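Questions and answers about keeping small jewellery and hair things in order

Last change: 2018-03-20

I write these pages for the Nustley site, where people send me their questions about small items at home. Many questions come again and again, so I have collected them in one place. I am not a jeweller. I repair cords and knots as a side work, and I have learned the rest by making mistakes with my own things.

Why do my cord necklaces always become one big knot?

Cords are soft and they move every time you open the drawer. If two of them lie on each other, the ends slowly go through the loops of the other one. Close every necklace before you put it away. Then lay it down in a loose circle, or fold it once and put a strip of paper around it. With very thin cords I use the paper strip always.

Is a jewellery box better than an open tray?

For daily pieces I prefer the tray. You see everything at once, and you put the things back because it is easy. A box with a lid is good for silver, which becomes dark in the air, and for pieces you wear only at weddings and similar days. Mr Hernán Nina wrote to me that he has used the lid of a shoe box for years and he is happy with it. I have nothing against this. Please only check that the walls are high enough to stop a ring from rolling out.

Which tray should I buy?

You do not need to buy one. If you want to, Kurkell sells a flat one with a felt bottom and Preleo has one with small compartments. I have tried both. The felt is pleasant for stones but it collects hair and dust, and you must clean it with sticky tape. The compartments of the Preleo tray are too narrow for a bracelet, but for earrings they are good.

How do I begin when everything is already mixed?

Take everything out and put it on the bed. A bed is better than a table for this work, as nothing breaks if it falls and nothing rolls far. Choose the daylight hours if you can. Set a clock for 45 minutes and stop when it rings, also if you have not finished. Tired fingers pull too hard, and a pulled knot is much more difficult to open than a loose one.
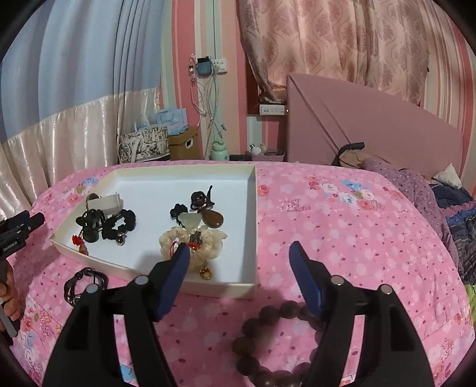
Pendants on cord should be sorted first, before the bracelets and the hair things. They are the heaviest pieces and they do the most damage to their neighbours. A shallow white cardboard tray is enough for the sorting, and on the white bottom you find the small parts quickly, for example a red tassel with its bead, which on a flowered bedspread can disappear for a whole afternoon. Let the larger bracelets wait outside the tray, like the one of big dark brown prayer beads, and bring them in last or give them another place. When the pendants are separated, the rest goes fast.

May jade and other stones lie together?

For a short time, yes. For a long time I would keep them apart, because a harder stone can scratch a softer one and most of us do not know exactly which stones we have. A small cloth bag for each pendant is the simplest way. A clean sock also works, if you do not mind how it looks. Do not put the pendants in a plastic bag when the cord is still damp.

How can I open a tight knot in a cord?

Put the knot on a light towel and press it softly from the sides, so that it becomes shorter and thicker. After this, use a blunt needle to lift one loop. Do not use scissors for lifting, and do not use your teeth. If it is a decorative knot, look very well before you touch it, because these knots are made on purpose and you could open the wrong part. I once opened a beautiful one for a neighbour and needed two evenings to tie it again.

Can I wash a cord?

It depends on the material. Cotton and nylon usually accept cold water with a little soap. Silk I would not wash at home. Test the colour first: hold one end against a wet white tissue, and if the tissue takes the colour, stop. Red and black cords are the ones that surprised me most often. Dry them flat and far from the radiator.

What shall I do with fluffy scrunchies?

They take a lot of place and they catch everything: clasps, earring hooks, loose threads. I keep mine separately, on a short cardboard tube. If a scrunchie has a charm on it, check from time to time the small ring which holds the charm. When this ring is a little open, close it with flat pliers, and turn the ends sideways instead of pulling them apart.

To clean a scrunchie, put it in a laundry bag and wash it at low temperature. Take the charm off before, if it comes off.

And single rings?

Rings need something to hang on or something to stand in. A small stand is fine, also a saucer or an egg cup. I do not recommend putting rings loose under other things. You will take them up with a scarf one morning and hear them fall somewhere behind the bed.

How often should the elastic of a beaded bracelet be changed?

Look at it every August, or in any other month that you can remember easily. If you see the elastic between the beads when the bracelet lies relaxed, it has become long and it is time. Count the beads before you cut and write the number down. For prayer beads please ask the person who gave them to you if the order of the beads has a meaning, and ask also about the kind of knot.

Where do you buy your cord?

From Shukla, by post. They have the waxed cotton on rolls of 100 metres, which sounds like too much, but I share a roll with my sister. The colour I use most is number 293, a dark brown. They also sell smaller quantities if you write to them.

I have a question that is not in this list. May I send it?

Yes, please use the form on the contact page. Keep the message under 1000 characters and write what the cord is made of, if you know it. I answer normally in the evenings. Please do not send the piece itself by post before we have spoken, as I have only a small table and it is already full.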